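How to sort out a kitchen drawer or cupboard shelf that has got out of hand

You will need two open bins or trays, a damp cloth, a marker pen and a clear table. Allow 60 minutes for one drawer. A whole cupboard takes longer, so do it a shelf at a time.

1. Empty everything out
Take the lot out, including the liner. Shake the crumbs into the sink and wipe the inside with warm water and a drop of washing-up liquid. Leave it open to dry while you sort.

2. Set up a keep bin and a go bin
Plain white plastic ones are easy to see into. Label one of them so that you don't mix them up halfway through. Pick up each item once, decide, and put it in a bin.

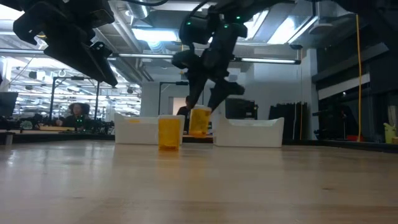 3. Measure before you buy anything
Measure the inside, not the front. Our drawer is 382 mm wide at the face but loses 36 mm to the runners, and the first Gralter divider I ordered had to go back. The Umex ones slide to fit, though they creep open if you overfill them. Check the height as well - a tall ladle will stop a drawer shutting.

4. Deal with the small stuff
Batteries, string, spare keys, tape and tablets all end up in the same place. Put batteries in a lidded tub with the ends taped. Medicines shouldn't be in a kitchen drawer at all, as it gets warm and children can reach it.

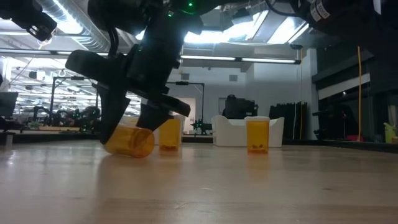

Check the date on the label and take anything old back to the chemist. Don't tip it down the sink or put it in the household rubbish. Keep the rest in its original container, up high or locked away.

5. Put things back by use
Everyday things go at the front, baking things at the back. Leave a gap in each section so there is room to get your fingers in. I line ours with Nadotari matting cut to size with kitchen scissors.

6. Empty the go bin
Take it to the charity shop or the tip within 2 days. Left in the hall, it will find its way back into the drawer.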